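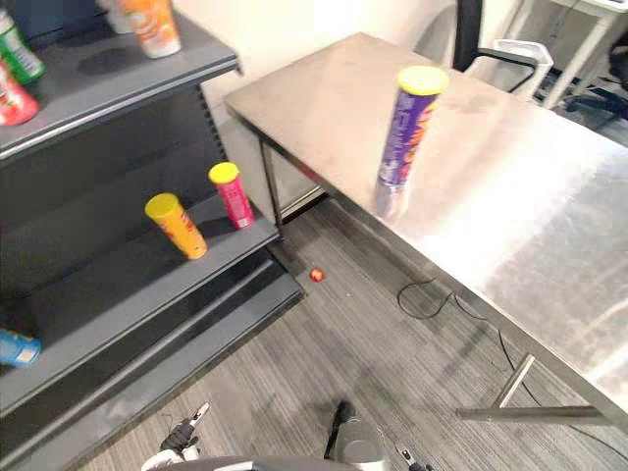
Comprar para toda la semana con un presupuesto fijo es fácil hasta que entras en la tienda con hambre. Yo voy a la Zervas, que abre hasta tarde y tiene lo esencial según su propio criterio: los tubos de aperitivo con tapa amarilla ocupan su balda, las latas tienen la de arriba y las lentejas hay que preguntarlas. Mi método lleva 8 semanas en pie, un récord en esta casa.

## 1. Haz inventario antes de salir

Abre la despensa y apunta lo que ya tienes. En enero encontré tres botes de comino. No cocino con comino.

## 2. Escribe la lista por comidas

«Verdura» no es una entrada válida. «Calabacín para la crema del martes» tampoco, si eres como yo y el martes cenas tostadas. Pon el plato, los ingredientes y la cantidad:

- Arroz con garbanzos: un bote, una cebolla, arroz
- Tortilla: seis huevos, dos patatas
- Sopa: lo que sobreviva

## 3. Reserva una partida para caprichos

Prohibírselos del todo dura hasta el primer pasillo. Yo me permito 2 por compra, elegidos de antemano y escritos en la lista, con la misma dignidad que el detergente. 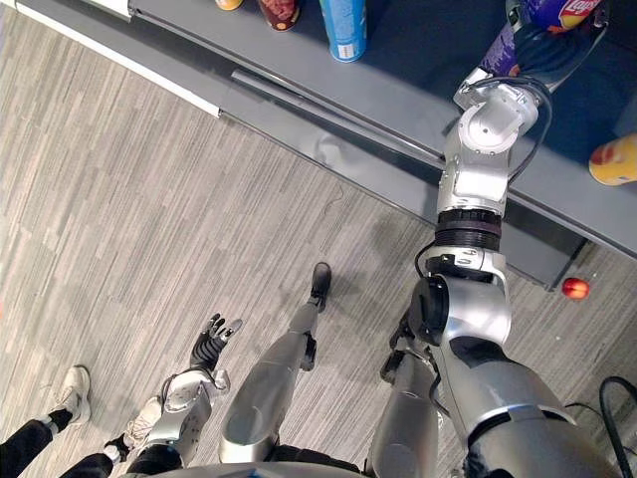 *Latas y otros aperitivos sobre el mostrador, con la moqueta a rayas delante.*

## 4. Mira el precio por kilo

El envase familiar sale a veces más caro que dos pequeños. Lleva el móvil con la calculadora abierta y pon cara de auditor.

## 5. Guarda el tique

Pégalo en la nevera y tacha lo que vayas gastando. Lo que siga sin tachar al final de la semana no se vuelve a comprar, por mucho que esté de oferta.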